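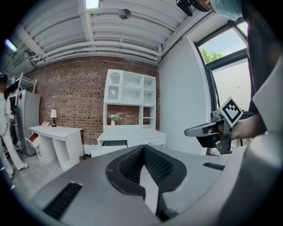

Setton to Extend Library Hours Beginning in August

August | By the Setton Bulletin staff

The Setton Public Library will remain open until 9 p.m. on weekday evenings beginning in August, the town announced this week. The main branch on Rennie Street currently closes at 6 p.m.

The change follows a survey of cardholders carried out in the spring, in which 88 percent of those who replied asked for later hours. Students and residents who work day shifts were the groups most likely to report that they could not reach the building before closing.

Under the new schedule, the reading room, the public computers and the children's section will stay open for the full evening. The local history room will continue to close at 5 p.m. That room holds the town's oldest land record, dated 1664, and may be visited by appointment only.

The library will also add 30 seats on the second floor. Furniture for the new study area is being supplied by Brivus, a regional office outfitter, under a contract approved by the town council in its last session. The small meeting rooms may be reserved for up to two hours at a time, and groups from outside Setton may apply if space remains.

Bus service will be adjusted to match. Clastora, which operates the town's local routes, has agreed to run one additional evening trip from the Rennie Street stop, leaving at 9:15 p.m. Regular fares will apply.

The town will review the schedule after six months. If average evening attendance reaches 100 visitors, the library will ask the council to make the hours permanent in next year's budget. Weekend hours are not affected.

Residents may renew their cards at the front desk or by mail. Proof of address is required.

Comments (3)

mapleside_reader: Good news. I get off work at 5:30 and have been paying late fees for years.

T. on Rennie St: Will the side parking lot be lit until closing? The notice does not say.

oldbranch: Would have liked to see Sunday hours too, but I will take it.

Contact the newsroom | © Setton Bulletin. All rights reserved. | Back to top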